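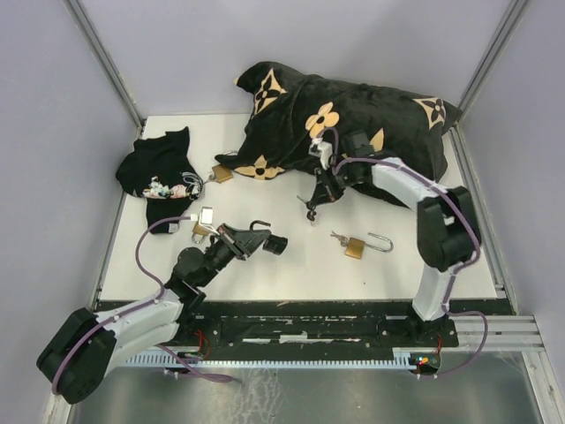 Yusof wants to know if the pillow is getting a zipper or an envelope back, becuase if it's a zipper the padlock has to go through the pull and the small ones won't fit. Fair point. Told them zipper, as of this morning. Envelope version is dead.

17 July 2025, soft goods bench

Doing the pillow, the T-shirt-ish black cloth and the locks together today, they all go in the same box to Sindutthorpe anyway.

Pillow. Velvety black, beige flower and quatrefoil motifs. Shows every bit of lint. Tape roller only, no damp cloth, we learned that in April when the nap went flat in a patch and never came back up. Wrinkles at the corners fall out if you shake it hard and leave it overnight. Do not iron!! Steam from the back side if you must, 5 seconds, then hands off.

Fill is still too soft for my taste. Added 2 handfuls to the corners, better. Middle sags when you lift it by one end. Could go firmer but then it fights the zipper. Leave it.

Black cloth. Print is pink, white and teal. Same rule as always, fold with print inside, tissue between. Do NOT stack anything brass on it. The last one came back with a ring pressed into the graphic – might have been the lock, might have been the jar lid, never found out.

White cord. Thin stuff, knots if you look at it. Tried winding it on card, works, but takes forever and slips off the short side. Notches cut in the card fixed that. 7 notches is plenty. Ends need a dab of glue, they fray as soon as they're handled. Lurex cord was worse, for the record, scratchy and it sheds glitter into the velvet. Not ordering Lurex again.

Padlocks. Brass body, silver shackle. Key goes with its own lock, in its own bag, label on the bag and not on the lock (glue residue on the brass, took me most of lunch to get it off). Leave shackles open for shipping. If one gets snapped shut with the key somewhere else we are stuck, and Gaston charges 18 dollars for a replacement key, plus the wait.

One of the shackles feels gritty when it turns. Drop of graphite, no oil, oil will find the velvet. Try again tommorow.

Packing order, so I stop redoing it: cloth flat at the bottom, pillow on top, cord card down the side, locks in the small carton taped to the lid. Not loose. Not under the pillow.

To do
– zipper, black, heavier pull, check the hole against the lock first
– more tissue
– tape roller refills
– ask Sindutthorpe if they want the cord cut or in one length, their sheet says both

Box is still too shallow by a finger or so. Lid bulges. Going to look in the back for the taller ones before I close up.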